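Short thread on the new Tollex firmware for hearing aids, because I have used it for 6 weeks now and several people asked me.

First, for those who don't follow this: Tollex makes the small app which connects your hearing aids with the television, the phone and the doorbell. Until this version you needed a separate box under the TV. I had the Melletti one, and it was always warm and always in the way.

With the update the sound goes directly from the television to the aids. You open the app, choose the TV from the list, and confirm with a code on the screen. For me it took two attempts. The second time I stood closer.

What is better: speech. The news, talk programmes, the weather. I now keep the volume in the aids at a level where my wife can have the TV speakers as she likes. This was a topic of discussion in our house for many years.

What is not better: films with loud music. The app has a setting called "Dialogue" and it goes from 0 to 80. I don't know why 80. At the highest position the voices are clear but everybody sounds as if they speak in a bathroom. I leave it in the middle.

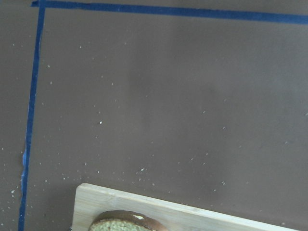
Battery. My aids are the older Fogh model, and with streaming they are empty by nine in the evening – before, they lasted until I went to bed. If you have the newer ones, please tell me your experience.

The doorbell function I have switched off. It rang in my ears while I was on the phone with the bank, and I lost the whole sentence with the reference number.

Somebody asked for the price. The update is free if you already have the app. Without it you pay once, no subscription. Clorkine wants a monthly fee for nearly the same thing, so I did not try it for long.

One practical tip: write down your settings before you update. Mine were all back at the factory values and I needed an evening to find them again.

If the pairing fails with error 3933, switch off Bluetooth on all the other phones in the room and start again. I found this in the help pages, very far down.

In November there should come a version for tablets. I will write again when I have it.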